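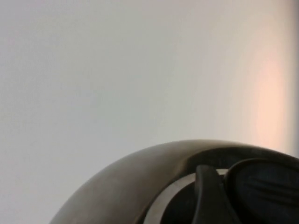 Why I Stopped Buying Daylight Bulbs

Sat 15 December
Posted by Coetzee

So the sun went down before five again yesterday and I spent the evening doing what I do every December, which is walking from room to room turning lamps on and off and being unhappy with all of them. I have been in this house long enough to know it's a me problem. I just really care what color the light is! I can put up with an ugly couch, and I have, for years, but put me under a bad bulb and I'm cranky by dinner.

It goes back to my first apartment. It had one ceiling fixture in each room, the flat glass kind with the dead moths in it, and whoever lived there before me had screwed in the brightest bulbs the store carried. I thought I hated the apartment. I complained about it to anyone who'd listen. Then my mom gave me a floor lamp she was getting rid of, with a yellowed old shade and a chain you pulled, and I put it behind my chair and never touched the ceiling switch again. Same apartment, same rent, same neighbor practicing the same trumpet part. I stayed four more years.

You'd think I would have learned from that. But when we moved here I went the other way completely. I'd read somewhere that daylight bulbs wake you up and help you get things done, and I was in a phase where I wanted to get a lot done, so I bought two big boxes and did the whole house in a weekend. Kitchen, hall, bedroom, everything. The word "daylight" got me. Who doesn't want daylight? I pictured a nice morning in spring with the windows open.

What I got was a dentist's office. Everybody looked like they were coming down with something. The chicken looked gray. I had painted the hallway a soft cream in July, two coats plus the trim, and I was so proud of it, and under those bulbs it went the color of skim milk. I figured the paint store had mixed it wrong. I very nearly drove back there with the can to have words with them (thank goodness I checked it at the window first).

If you've never looked at the fine print on a bulb box, there's a number followed by a K, and it tells you how warm or cool the light is. It runs backward from how you'd expect. The low numbers are the warm ones, so 2700K is that cozy yellowish lamp light, 3000K is a little cleaner, 4000K is a store, and 5000K and up is where the word "daylight" shows up on the package. I have had that explained to me more than once, and I still stand in the aisle whispering "low is warm, low is warm" to myself. Brightness is a whole separate number, in lumens, and that's the one I should have been fussing with all along. When a room felt gloomy I kept buying a colder bulb when what I needed was a second lamp.

The other number, and they don't always print it, is CRI. It's a score out of a hundred for how true colors look under the bulb. I ignored it for ages. Then I bought one nicer bulb for the lamp by the stove, 90-something on the box, and tomatoes were red again. I went and got my red sweater to look at under it. I got a lemon. I was having a great time.

Anyway, I went on a tear and replaced everything with 2700K, and I'd love to say that was the end of it, but of course I overdid that too. The house was like the inside of a pumpkin. I couldn't match socks, navy and black were gone as separate ideas, and reading a recipe meant carrying it over to the window. My other half put up with it for a couple of weeks and then quietly put a cool bulb back in the laundry room, and I have to say the laundry room is much better for it. Stains show up. I let it stay.

Where I've ended up is a mix, and I'm going to write it out because my sister keeps asking and I keep telling her slightly different things.

Living room: all lamps, no ceiling light, ever. Three of them, 2700K, none of them very bright. One is behind the couch, one is on the bookcase, and one is on the floor in the corner, where it shines up the wall. The corner one was an accident. I'd put it down there while I dusted the shelf and forgot about it, and that night the whole corner had this lovely low glow and I thought, well, that lives there now. It's a Girnelska lamp, the squat one, and I paid $13 for it at a yard sale with the cord taped up. I replaced the cord. Please replace the cord if you buy old lamps.

Kitchen: 3000K over the counters, the high CRI ones. I want to see what I'm chopping. Over the table there's a warmer one on a dimmer, and the dimmer was the best money I spent in the whole house. I do need to warn you that not every LED bulb dims. Some flicker and some buzz, and one of mine did a slow pulse like something out of a haunted house movie. The box has to say dimmable, and even then I've had better luck when the dimmer itself is a newer one made for LEDs. Ours was ancient and I had an electrician swap it while he was out here for something else.

Bedroom: one small lamp on each side, the warmest bulbs I could find, 2200K, which is nearly orange. I love them. I can read by mine if I hold the book right up under the shade, and I'm asleep in ten minutes. I can't tell you whether that's the bulb or my age.

Bathroom: still fighting with it. The mirror light came with the house and takes some little bulb shaped like a thumb that I can only get online. Right now there's a warm one on the left and a less warm one on the right, so I have a healthy side and a peaky side. I do my makeup by the bedroom window like it's 1910.

Hallway: my poor cream hallway. It has 2700K now, one fixture, and a little plug-in night light near the baseboard, and the paint looks the way it looked on the chip. Every time I come up the stairs after dark I notice it and I'm pleased.

I added up what I've spent on bulbs since we moved in, by the way, which was a mistake. I had the receipts in a drawer. It came to $181, not counting lamps, and a good chunk of that is sitting in a shoebox in the basement, all those perfectly good daylight bulbs I can't stand. I offered them around at work and one guy took six for his garage, where I hear they're wonderful. A garage is the right place for them. So is a craft table, if you sew dark fabric. I'm not saying nobody should own one.

A few people asked after my last post about smart bulbs, the kind that change color from your phone. I tried a starter pack from Treltico a while back. They did what they said on the box, and the slow fade in the morning was nice. But I had one set to go from cool to warm at sunset, and then guests would turn it off at the switch, because that's how people turn off a lamp, and the whole thing would lose track of itself and come back on bright white at midnight. I gave them to my nephew, who has his set to purple.

Next up is the porch. The fixture out there has had the same bulb since before us and it finally went on Tuesday, so I've been finding my keyhole by feel. I was at the hardware store this morning and stood there way too long between a 2700 and a 3000. I came home with both. If you have a covered porch and a strong opinion, leave me a comment, I'm going to try them one night each, and I'm also looking for a lampshade, drum style, linen if possible, for a base with one of those fat old screw-on harps. The two I ordered were both too tall and are going back on Monday.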